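Treasa Moriarty has designed flags for a living for 16 years, and she would like you to know that it isn't much of a living. "There's one customer per country," she says, "and most of them already have one."

Her bread and butter is towns. Vallar was the first, a river town with a seal on a blue bedsheet, as she puts it, and a motto in Latin that had been misspelled since before the war. The town asked for something people might want to fly. She gave them two stripes and a heron. They asked if the heron could also hold the seal.

"Every flag meeting gets there," she says. "Somebody wants the seal back. I've sat through an hour on whether a heron has the leg strength."

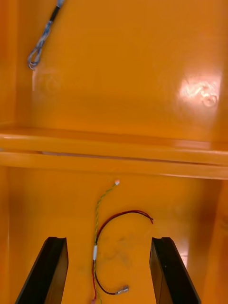 Neelam Mittal remembers that meeting differently, and says the heron took ten minutes at most. The real fight was over the blue. Half the room wanted to keep the old shade and the other half thought the old shade was what had washed out of a better one, and Moriarty, in Mittal's telling, was no help at all because she kept bringing in more blues.

Moriarty concedes the blues. "I had a folder," she says. "I may have had two folders."

She got into the trade by way of a school project. Her class in Cullinane was told to draw a flag for the county, and the winner, by a boy who had traced a football crest, hung in the hallway until she graduated. She still thinks hers was better. It had a diagonal. She has put a diagonal in nearly everything since, and if you point this out she'll change the subject to Grisia.
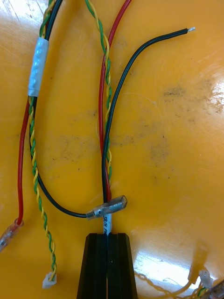
Grisia is the job she is asked about most. The town of 200 households had never had a flag and wanted one for its anniversary in November. Moriarty invited drawings from anyone who lived there and got more than 300, so some people plainly sent in several. A good number were of the same dog.

"You read all of them," she says. "You have to. Somebody's grandmother did it in felt tip and she's going to ask you about it in the grocery store."

The dog didn't make it. What did was a white field with a green hill and a single black line for the road, which residents now call the Burnt Pancake. She's fine with this. People in Grisia paint the Pancake on their mailboxes, and she says a flag with a rude nickname is one that somebody has looked at.

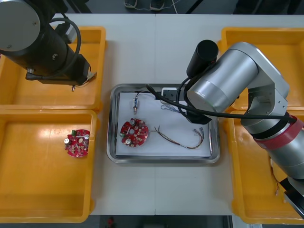 She is less easygoing about fabric. Cheap nylon makes a racket in the wind and fades on the side facing the sun, and she'd rather see a small flag in decent cloth than a giant one over a car lot, shredding. She also has views on knots, on fringe (against), and on towns that leave the same flag up through three winters and then write letters to the paper about respect.

Does she get a lump in her throat when one goes up the pole? She thinks about it for longer than I expected.

"At Vallar I did," she says. "Then I saw they'd hung it upside down. The heron looked like it had been shot."

Next is Stumard, which has asked for something modern that doesn't change anything. She has sent them a sketch. There's a diagonal in it.

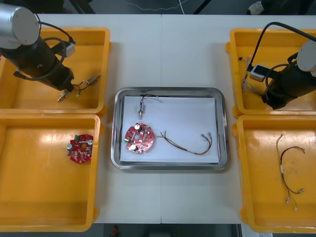

*Two robot arms over a white table with orange trays.*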